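Stumaro
Fechar a pinça antes de aproximar ao painel: regra ou hábito?

Estou a redigir as regras internas para a célula de ensaio com painéis didáticos (cursores, botões, fichas banana). A minha versão diz: dedos fechados em toda a aproximação, abertura só depois de confirmada a pose. Um colega quer permitir a aproximação com os dedos abertos, para poupar tempo de ciclo. Existe prática assente? E que limite usam para a manutenção dos dedos?

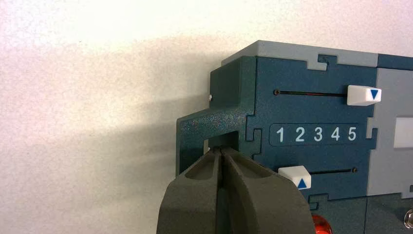 Dedos fechados junto ao suporte do módulo dos cursores com a escala 1 a 5.

Mortimer Whitfield
Fechados. Com os dedos abertos, o volume varrido aumenta e o modelo de colisão tem de ser o da abertura máxima. A ISO 10218 não resolve isto por si; é matéria da apreciação de riscos da célula. O que temos escrito:
- velocidade reduzida a partir do ponto de pré-contacto;
- cabos incluídos no modelo de colisão, com folga própria;
- nenhuma trajetória por cima de fichas inseridas sem altura de segurança definida.

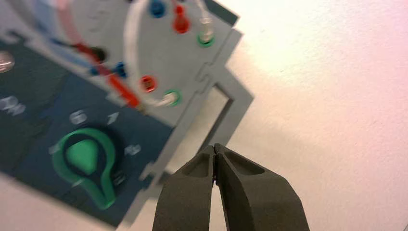
Os comandos rotativos merecem um ponto à parte. Registem a posição inicial antes de cada série e definam o sentido de rotação permitido, com limite de binário. Se a posição lida não coincidir com a registada, a série para e só recomeça com validação do operador.
Quanto à manutenção: inspeção visual dos dedos a cada 1.000 ciclos, verificação do paralelismo a cada 2.000. A folha tem 54 linhas e chega para uma campanha.

Killum
Nós fazemos sempre fechado e nunca deu problema. Para o intervalo, vejam o manual da pinça.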